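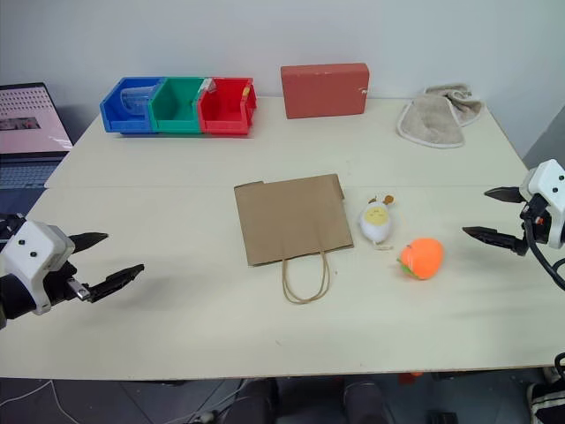 Sorting Room Progress Report: October

Hello to everyone at the Ross fund, and thank you for being patient with me while I got this written up. I promised you something short after the summer and this is going to be a bit longer than short, but there's more to tell than I expected!

As you know, the grant was for turning the back room at the Alemthorpe toy library into a proper sorting and packing room. When I applied, donations were being sorted on the floor of the hallway, in between people's feet, and anything small went missing within a day. I'm very happy to say the hallway is clear and has stayed clear. We moved into the back room at the end of spring and have been working in there ever since.

The tables

We went with two light cream tables pushed together, one behind the other, so there's a deep work surface against the wall. I wanted one big table to begin with, but the door had other ideas (it is a narrow door). The two sections meet nicely and you can slide a bag across the join without it catching. The back half is for things that live there and the front half is for whatever is being worked on. That rule gets broken most afternoons, but it's a good rule and I'm sticking with it.

The bins

I asked you for money for stackable parts bins, the plastic kind with the angled open front, and these have been the best thing we bought. There's a blue, a green and a red, side by side along the back on the left. Blue is for pretend-kitchen pieces, so cups and plates and so on. Green is for anything that belongs to a set we know we have. Red is for odds and ends, the little bits of plastic and the yellow whatsits that came off something, somewhere. Red fills up fastest. Vikas Dubey suggested we empty it out once a month and match what we can, and we've done that three times now. The last time we finished off a marble run that had been sitting in the closet incomplete for over a year, and I was more pleased about that than I probably should have been.

We haven't stacked the bins yet. I thought we would, but it's easier to drop things in when they're all at the same height, and the children who come in to help can reach them.

Packing

Families take toys home in brown kraft paper bags with the twisted paper handles. I priced up cloth bags, and they were lovely, but they don't come back. The paper ones fold flat, they're cheap, and when a corner gets creased or torn we use the bag in-house for moving things between rooms. We've sent out 812 bags since the room opened. Soft toys go in last, on top, so that the plush faces aren't squashed under a wooden train.

On the subject of soft toys – we take them in again! We had stopped because there was nowhere to check them over. Now each one gets its seams and eyes looked at on the table, gets a wipe or a proper wash, and is dried off with one of the terry towels. The towels are beige, which in hindsight was a mistake, as they show everything. I'll buy a darker color when these wear out.

The catalog

The laptop sits lower down at the left end, next to the tables, so that whoever is sorting can look things up without walking to the front desk. We're using Zesard for the catalog, with a small photo for each item. It took a while to get going and I lost a whole evening's entries in the first week (my fault, I closed the wrong thing). As of this month we have 1,814 items entered. That leaves the puzzles, which I have been putting off. Puzzles have to be counted piece by piece before they go in, and I would like to do that with company and a pot of tea.

Money

The room came in under the figure in the application, mostly thanks to Bulon letting us have the tables at their trade price. There is $246 left over. With your permission I'd like to spend it on a second set of bins, all one color this time, for the puzzles. If you'd prefer it back, just say so and I'll arrange it.

What hasn't gone so well

Two things. The lighting is still poor after four o'clock, and I underestimated how much that would matter once the evenings drew in. We've borrowed a desk lamp for now. And I said in the application that we'd have 30 families signed up for the swap mornings by fall. We have 22. The mornings themselves are cheerful and busy, so I think it's a matter of getting the word out at the school gate, and I've got a flyer half written.

What's next

Puzzles, the flyer, better light. I'd also love to have you visit. Mid-morning is the best time, when there's sorting going on and somebody has usually brought cake.

With many thanks from all of us in the back room.

Comments

Marguerite: So glad the soft toys are back. My youngest has been asking since Easter.

T. Okafor: I can help count puzzles if it's in the evening. Bringing my own tea, I'm fussy.

Swapmorningmom: Is the marble run available to borrow yet or is there a list?

Related items
Swap mornings: how they work
What we can and can't accept
Spring report: moving out of the hallway
Borrowing and returning paper bags

Contact the toy library | © Alemthorpe Toy Library | Back to top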